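Print this page | E-mail this page

Speaker notes – budgeting for a suturing robot

Start with the price. Sekberg's quote says 921 a month. Ask the room what they think that buys. Leave a gap.

It leaves out the pads. We practise stitching on synthetic tissue, and a pad full of knots is no use for the next trainee. Blue braided thread comes on top.
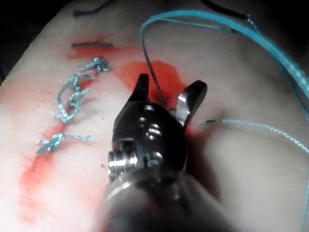 Then the instruments. Stedau gives a fixed number of uses per jaw set and charges 600 for the next one. I asked how they arrived at the number and got a brochure.

Slow down here. Service cover is 2,435 in year two – free in year one, so it never shows up in the comparison table. Put it in yours.

Hand tools: keep a line for them. Small spring-loaded pliers cost next to nothing and still get left out of every plan I've been sent.
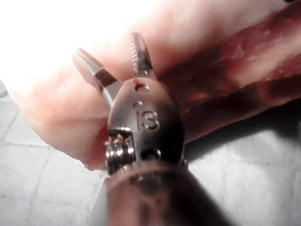 Zerrin Aydoğan objected at the February run-through that hand tools are small change, and that the real hole in the budget is staff time: more than 151 hours in her first year, none of it costed. Fair. Add her line to the slide.

Finish on Cuvness. They want a signature before the trial. I would say no.

Last updated: February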